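Visholm Notes
@visholmnotes
20/09/2023

Thread on clearing snack wrappers off a high-gloss printed table without scratching the print. Short posts, in the order I do the work.

1/ The table is a Furnlow with a landscape printed on the top and a clear gloss coat over it. The coating is the part you are protecting. Once it has fine scratches, every ceiling light in the room shows them.

2/ Lift wrappers, don't sweep them. Foil-type film has stiff cut corners, and crumbs under it act as grit. Dragging a pile to the edge with your forearm is how most of the marks on my last table got there.

3/ Start with the largest clear or white plastic. It tends to sit over smaller pieces and it carries static, so small scraps come up with it. Pinch it near the middle and go straight up.

4/ Small torn strips next. These are the ones people miss on a patterned top. On a plain white table a strip of white plastic is obvious. On a print with pale blossom in it, you have to look from a low angle and watch for the edge.

5/ Bring the bin to the table. Ours normally lives by the door. Moving it next to the table edge cuts the carrying distance to one arm's length, and light film has less time to drift onto the floor.

6/ Liner: fold it well over the rim before you start. A loose liner slides in when the first piece lands, and then you are fishing it out with sticky fingers.

7/ Only wipe after the top is clear. Microfiber, 200 ml of lukewarm water, one drop of dish soap. Wring it until it stops dripping. Straight passes along the long side, then a dry cloth.

8/ No melamine sponge. They are sold as erasers but they are a fine abrasive. I tested one in June on the underside of a Bernthorpe sample board with the same kind of finish, and 96 strokes left a dull patch you could feel with a fingernail.

9/ No paper towel either if there is sugar on the surface. It tears, sticks, and you are back at step 4.

10/ Check the floor last. Gloss tile hides clear film almost as well as the table does. Turn the lights on and look across it toward the far wall.

11/ Printed top, wrappers still on it.

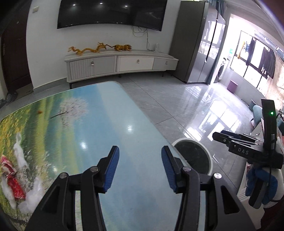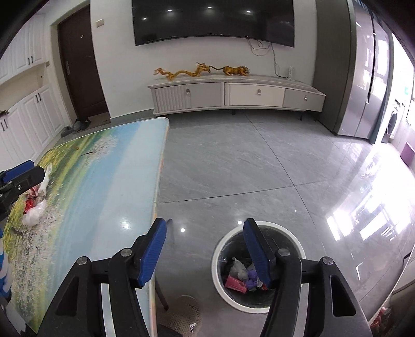
Replies

Rivadeneyra: Agree on the melamine sponge, disagree on the soap. Even one drop leaves a haze on my gloss top unless I go over it again with plain water. I now do plain water first and only use soap where something is stuck. Also worth checking the rim separately. Sugar collects in the joint between the rim and the top, and a flat cloth passes right over it. A soft toothbrush gets it out.

Visholm Notes: Fair point on the rim. Adding it between 7 and 8. For the haze, try half the soap before dropping it. Our water is soft, so that may be the difference.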